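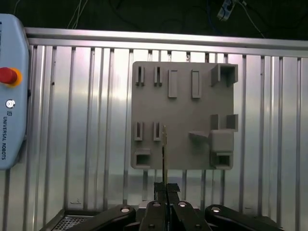 Robot arm took over strip loading, what happens to our bench people?

Yaowalak Hemmin
I lead the evening group at Plondbridge. Until November, 2 people put thin metal strips into the slotted holders on the board by hand. Now a robot arm with a gripper does it, one strip at a time. Management says no one will lose the job. But my people ask me every day what they are now, operators or assemblers, and I do not have a good answer. One of them told me she misses the work with her fingers. Has somebody been through this?

Kaiwen Xiong
Yes, at Keltov. By hand we did 200 strips in a shift, with the arm 190, so in the beginning everybody laughed. The difference is the wrists. Two colleagues had pain for years and they asked to stay with the robot.
My advice is to ask for the new job title in writing before the training starts. We waited, and for 18 weeks people did operator work with assembler pay. Also let the bench people teach the positions with the pendant. They know how a strip feels when it goes in crooked, and the engineer does not know this.
For the lady who misses the hand work, maybe she can do rework. We still have some every day.

Phelan
same here, they said nobody goes and then did not replace the ones who left. ask about that too

Yaowalak Hemmin
Thank you both. I will bring the title question to the meeting, and also the one from Phelan.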